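New Course for Grandparents and Godparents Opens in Rundville

RUNDVILLE, 30 April 2022 — The Purves Family Fellowship will start a free course for grandparents and godparents who wish to take a more active part in the faith of the children near them. The course has 13 evening meetings and begins in August in the parish hall on Sarkholm Street.

Many churches offer classes for young parents. For the older generation there is often very little, although in many homes it is a grandmother or a godfather who first teaches a child to pray. The Fellowship heard this again and again from families in Rundville, and last year it decided to prepare a course of its own.

"My grandmother did not explain God to me. She prayed in the kitchen and I listened," said Nhi Lã, the director of the course. "Many grandparents tell me they are afraid to say something wrong. I want them to come with this fear, and we will talk about it together."

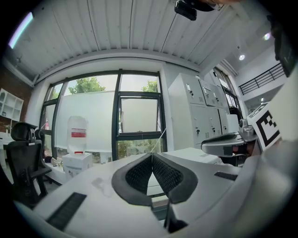
Olga Olivares remarked that she had been a godmother for nine years before any person asked her what she had promised on the day of the baptism. She said she could not remember the words, and that she was ashamed of it, and that she will be in the first row in August.

The meetings are built on short Bible readings, beginning with Timothy and the faith of his grandmother Lois. After the reading, people speak in small groups. Among the subjects are prayer with small children, how to keep peace with parents who do not go to church, and how to stay close to a grandchild who lives far away. One full evening is given to grief — for those who have lost a child or a grandchild. 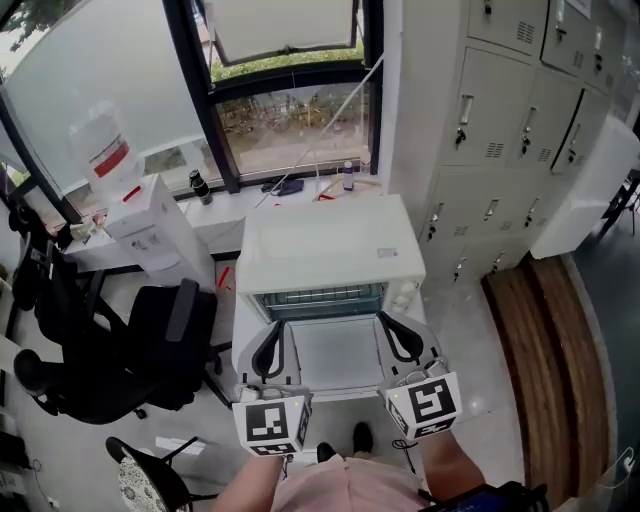

Practical Information

Meetings are held on Thursdays and last 2 hours, with a break for tea. There is no fee. Every participant receives a workbook of readings and questions, written by Valentina Quiroga and Renato Ulloa. The Fellowship has printed 600 copies, and the ones that remain will be given to other parishes which ask for them.

Members of any church may come, and also people who belong to none. Please register before the first meeting, so that the groups can be prepared.

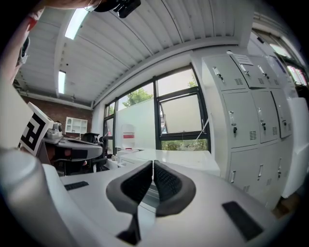

For those who cannot travel in the evening, the readings will be sent by mail in large print. A second group, in the town of Fividitz, is planned if enough people register there.

About the Purves Family Fellowship

The Purves Family Fellowship is a Christian association founded in 2000. It offers retreats, marriage preparation and family Bible study in Rundville and the nearby towns.

Contact for press and registration: Cengiz Erdem, Purves Family Fellowship, Rundville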